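The shirt that will not stay flat

At Endstead, a small software company, the hardest problem of the year is a wardrobe. The team wants two robot arms to put a shirt on a hanger and the hanger on a rail, with no person steering. The arms were bought ready-made. The work is in the planner, which is called Humo.

"A box is the same box when you turn it," says Covadonga Sarmiento, who leads perception. "A shirt is a new object each time you touch it."

Her first version tried to build a full model of the cloth before every move. It was slow, and most of the model was wrong by the time the gripper arrived. Since March, Humo looks for three things only: the collar, the neck of the hanger and the nearest free edge. Everything else is treated as unknown – and the planner is allowed to leave it so. 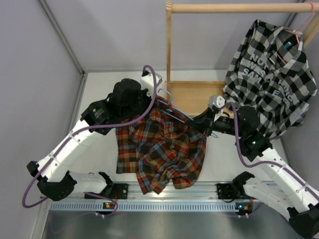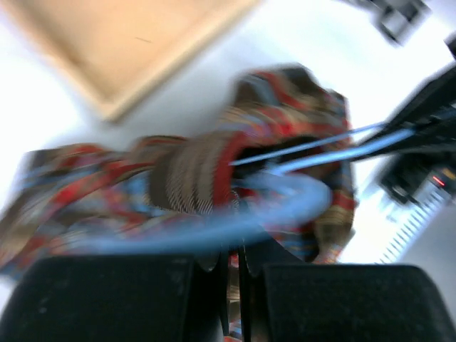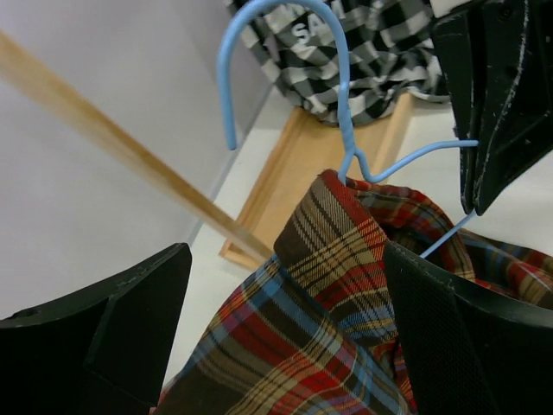 The plaid shirt and its light blue hanger, from the workspace camera and from close to the grippers.

The close views bring their own trouble. When an arm moves fast, stripes smear together and the collar finder loses confidence. Min-kyu Ko wrote the part that decides what to do then. It does not stop the arm. It lowers the speed, waits for 6 sharper images and plans again from those.

He keeps a log of every replan, and it has 3841 lines now. Of these, 434 carry the same note, "hook hidden", and he reads them in the evenings with some pain.

The next release will plan for both arms together – today the right one waits for the left. Sarmiento would like to have it before summer. Ko asks for a little longer.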